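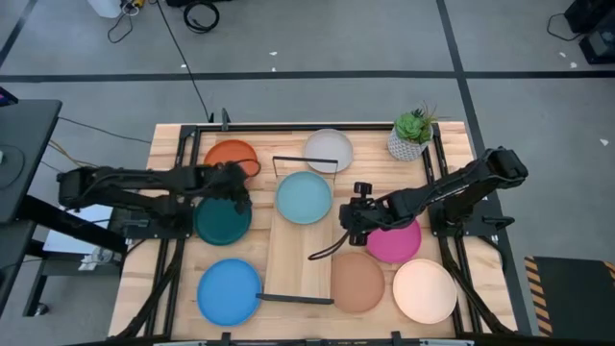 Ghislain Caron wondered, before anyone had really gotten going, whether our club had tried stacking by color order yet or was still picking plates one at a time, and the answer is one at a time, so let me back up and ask this properly.

Two arms, plates to stack, student club, need advice on grasping and on sharing the middle
Posted by Liesl Bühler, January 4, 2021

Hello everybody, and thank you in advance for reading, because I know I go on. I help out with the robotics club in Vistanport and our spring project is called Himunari. The students want two arms to clear a table of round plates and leave one stack in the middle, on the raised board. Every plate is a different color, so telling them apart has been the easy part (the kids had that going before I had finished my coffee!).

We have two troubles. The first is that a plate lying flat gives a parallel gripper very little to hold. Coming straight down, the fingers either close on nothing or push the plate along the table. The second is that both arms want the middle at the same moment. Right now the students make one arm wait until the other has gone all the way home, and a full run takes so long that the younger ones wander off. They would like to show this in May. We have 500 dollars left for the year, and I would much prefer to spend it on travel. Any ideas are welcome, simple ones most of all.

Damian Trummer
Hi Liesl, what a nice project. We did something close to this with bowls a few years back, and bowls are kinder, I'm afraid. For plates, have the students go for the rim. Tilt the wrist so one finger slides in low under the lip and the other comes down on top, then close slowly and lift that side first. Start the approach a little outside the edge and move inward along the table. If your plates have hardly any lip, try a thin pad of rubber on the lower finger - ours came off an old jar opener and lasted the season.

For the middle, please don't send the arm all the way home. Pick a waiting spot for each arm just outside the shared area and use one simple flag in the code. Whoever holds the flag may go in, and drops it on reaching the waiting spot again. The other arm can be picking up its next plate in the meantime. Our runs went from 217 seconds down to well under 200 with that change alone, and the students understood it right away because it is the same as taking turns with a bathroom key.

Do check the slack in your gripper cables too. A loop that looks harmless when the arm is parked can catch a plate on the way across. Run every move slowly with no plates first, with a student watching nothing but the cable.

Said Gaber
suction cup. way easier for flat stuff

Bohumila Sýkora
Suction is lovely on smooth plates, but I believe Liesl wants to save her money, and the students will learn more from the rim grasp anyway. One thing to add to Damian's good answer: decide the stacking order ahead of time. Ours let the arms grab whichever plate was nearest, and sooner or later both chose the same one. Give each arm its own side of the table and let them alternate, left then right. Also have the release height go up by one plate thickness each time. We forgot that, and by the third plate the gripper was pressing down on the pile.

Liesl Bühler
Oh, thank you all! We will try the rim and the flag at our next meeting, and I have already been through the kitchen drawer for a jar opener. Ghislain, color order will have to wait until the stack stays up, but I've passed it along to the students and they are very much for it.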